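4.2 Package size and purchase quantity

The second set of estimates concerns the relation between package size and the number of units bought on a single trip. Earlier work on portion size has mostly treated the package as the unit of choice. For snack foods sold in small individual wrappers this is a poor fit, as shoppers often build up a quantity from many small pieces and may mix flavors while doing so.

We used receipts from two stores, coded here as Plandside and Cillolik. Both sell the same range of dried meat and candy-type snacks, but Plandside prices by the piece and Cillolik prices by weight. The sample was limited to 2,000 receipts with at least one item from the range. Receipts with more than 100 pieces were dropped, as these were likely to be bought for resale. Weight-priced purchases were converted to pieces using the mean weight of each product, measured on a sample of 40 pieces per flavor.

Under piece pricing, the distribution of quantities shows clear heaping at multiples of five. Under weight pricing the heaping is absent and the right tail is longer. This agrees with the view that shoppers who face a price per piece set a target count, while those who face a price per weight stop when the container looks full enough. Basket size was the same in both stores, so it cannot explain the gap between them.

Flavor mixing was also more common at Cillolik. A shopper there could combine flavors at one price without sorting them -- at Plandside each flavor had its own bar code and was scanned separately.

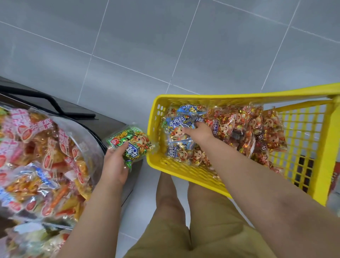 Figure 3. Individually wrapped snacks in a yellow shopping basket. The blue-and-white packets are labeled 牛肉粒 (beef cubes).

The mixing result should be read with some care. Around 400 of the receipts list a flavor code that was later merged with another, and for these we can only give a lower bound on the number of flavors bought. Leaving them out reduces the difference between stores but does not change its sign. We also repeated the estimates with the Baler correction for zero-heavy counts and with the Sakai weights described in Section 3. The Baler correction moves the estimate for small purchases slightly toward zero -- the other coefficients are stable. Results by hour of purchase are given in the appendix.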